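4.3 Failure during the second fold: cable contact and loss of grip

The failure reported in this section happened on the bimanual station at Kaewsai, during the folding of small cloths. We describe it in some detail, as the fault was not detected by the supervisor software and the episode was at first labelled as successful. The station, which we call Jevard in the rest of the paper, has two arms facing each other over a gridded mat, and both arms carry a camera. The task has two stages. In the first stage the cloth is folded once along its long side. In the second stage the left gripper holds the cloth and the right gripper brings the free end over it.

In a block of 30 episodes recorded in one afternoon, the second stage failed 8 times. In six of these failures the cloth slipped from the left gripper before the right gripper had closed. The operator, Samran Chuensuk, noted in the log that the left arm "hesitates, then pulls". We first believed that the policy was at fault and we spent several days on retraining, without any improvement. The failure rate was the same with the older checkpoint, and this should have warned us earlier.

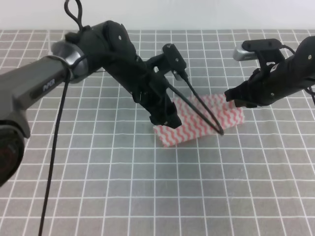 Figure 6. The two arms at work on a folded cloth with wavy red lines. A thin cable curves down from the wrist camera of the left arm and its end touches the cloth.

The motor current of the left wrist gave the first useful indication. During the slips it showed a short peak before the gripper lost the cloth, while the commanded motion was smooth. Such a peak means that an outside force acts on the wrist. Paweena Sangkhawat then repeated the second stage by hand guiding, at low speed, and found that the slack part of the camera cable could go under the fold. When the wrist turned, the cable became tight and dragged the cloth toward the base of the arm. In other episodes the cable lay only on top of the cloth and did no visible harm, and this explains why the fault was intermittent.

A second problem was found in the same inspection. The connector of the wrist camera had become partly loose, probably from repeated pulling. When it lost contact, the driver continued to deliver the last valid image, with a fresh time stamp. The policy was therefore acting on an old view of the cloth for up to 1000 ms. The supervisor checked only the time stamp and reported no error. We consider this the more serious of the two faults. An arm which moves on a frozen image is a hazard to any person who reaches over the mat, and our operators do reach over the mat between episodes to straighten the cloth.

Three changes were made. The slack of the wrist cable was taken up and the cable was fixed to the last link with two soft ties, leaving only the length needed for full rotation. The driver now compares successive images, and if 10 of them are identical both arms are stopped. Finally, the current limit on the wrist was lowered, so that a pull from the cable ends the episode. The ties need to be inspected every morning, and we have already replaced one which had moved along the link.

With these changes we recorded a further 30 episodes with the original checkpoint. The second stage failed once, by a wrong grasp of the right gripper. We do not claim that the cable was the cause of all the earlier failures. In two of the eight the current record is incomplete, and the cause remains unknown. The episodes recorded before the repair were removed from the training set used in Section 5, including those labelled as successful, as we could not establish which of them contained frozen images.

Correspondence: Mebrat Araya, Flurness Laboratory, Kaewsai | © The authors | Back to top

Reader comments (3)

Tassanee Chantharasri
We had the same repeated image problem with a different driver. Comparing images did not work well for us at first, because our lab is very still and some cameras really do send identical images when nothing moves. Did you get false stops?

Mebrat Araya
Yes, a few, when the arms waited at the start position. The check is now active only while at least one arm is in motion. We will add this to the text.

Lertchai Chuensuk
Please give the colour and make of the ties in the next version. At Pornau we used hard plastic ones and they cut into the cable jacket by December.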